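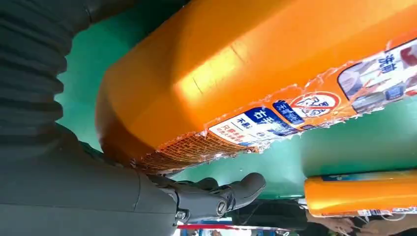
Support > Laundry > Wellari washer > First use

We use cookies to remember your region and language. Accept | Settings

3. Before the first wash

Finish Section 2 (leveling the feet) before you start. Allow 58 minutes for the full cycle.

1. Open both water taps. Check the hose ends for drips.
2. Plug in the washer and press Power. The display shows the clock.
3. Set the time of day with the + and − keys, then press OK.
4. Pull out the drawer and remove the paper insert.
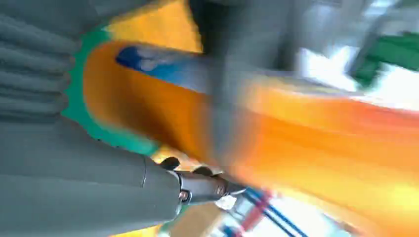
5. Push the drawer back until it clicks. If it sticks, lift the front edge slightly and try again.
6. Turn the dial to Drum Clean. Leave the drum empty — no clothes, no towels.

CAUTION: Do not open the door while the lock light is on. Wait 4 minutes after the cycle ends.

3.1 Adding liquid detergent

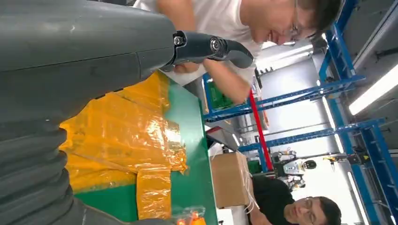
Photo: Covadonga Vidal

1. Move the drawer flap to the Liquid position.
2. Measure 30 ml for a small load. Never go past the MAX line.
3. Close the drawer slowly.

Note: With hard water, use the amount given on the detergent label for hard water.

3.2 Storing detergent

Keep bottles upright with the caps tight, out of reach of children. Do not store them on top of the washer. Vibration can walk a bottle off the edge during a spin.

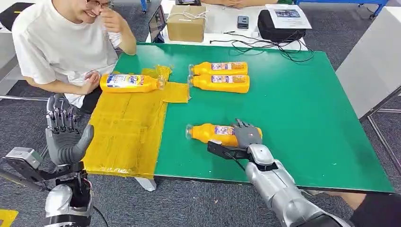

Fig. 3-4. Detergent bottles lying on their sides

If detergent spills on the control panel, switch off the washer and wipe the panel with a damp cloth. Drain hose settings are in Section 4.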